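Two controllers, one small arm

I finally got a free Sunday to compare the two servo controllers I have been meaning to compare for months. The first is the Morka board, which I have used on and off for pan-tilt heads. The second is a smaller one sold under the Figueiredo name by a shop in Flillville, bought mostly out of curiosity. Both talk to the same daisy-chained servos, so the mechanical side stays identical and only the command path changes.

The test is dull on purpose. Fold, reach out, hold for 2 seconds, fold again. I ran 906 cycles per controller and logged commanded against reported position on every joint. Payload was nothing at all, as I wanted the arm's own mass and the cable drag to be the only loads.

Firmware on both was whatever shipped. I changed the return delay on the servos to match between runs and left the gains alone.
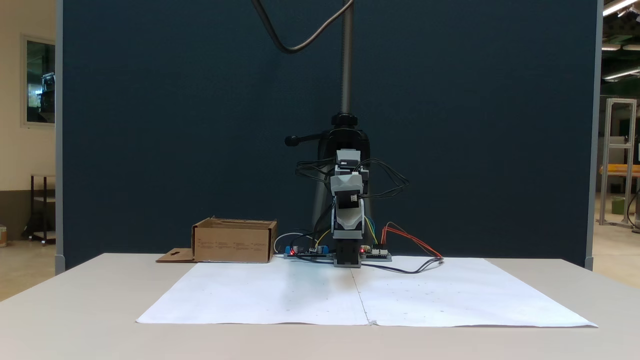
Cable drag was the variable I underestimated. The joint-to-joint leads on this arm are longer than they need to be, and a lead that sags on one side of a joint pulls differently on the way up than on the way down. With the arm folded upright like this the loops spread wider on the right, and I could see the bias in the base joint log before I thought to look at the wiring. I left the routing as it was for both controllers. Tidying it between runs would have made the comparison worthless.

Results, then. The Morka board dropped no packets. Its update interval was steady, and the traces from the first and last cycles overlay almost exactly. The Figueiredo board was quicker to respond on a single joint but stuttered when all of them were addressed in one burst. I counted 19 late replies, nearly all of them during the reach. Splitting the burst into two writes cured it, at the cost of a slightly staggered start that is visible if you watch the elbow.

Holding error was the same on both, within what the encoders can resolve. That is as expected, given that the position loop runs in the servo and the controller only passes numbers along.

Connectors are a smaller complaint. The Figueiredo headers are tight and I dislike unplugging them more than once a session. The Morka ones are looser but have never come off by themselves.

I am keeping the Morka for the arm. The other board will go on the Skandasbridge gripper, where there is one servo and no burst to choke on. The longer run, 72 hours at a slower cycle, has to wait until I have shorter leads for the upper joints. The logs need a better file format before then too - plain text was a mistake at this sample rate.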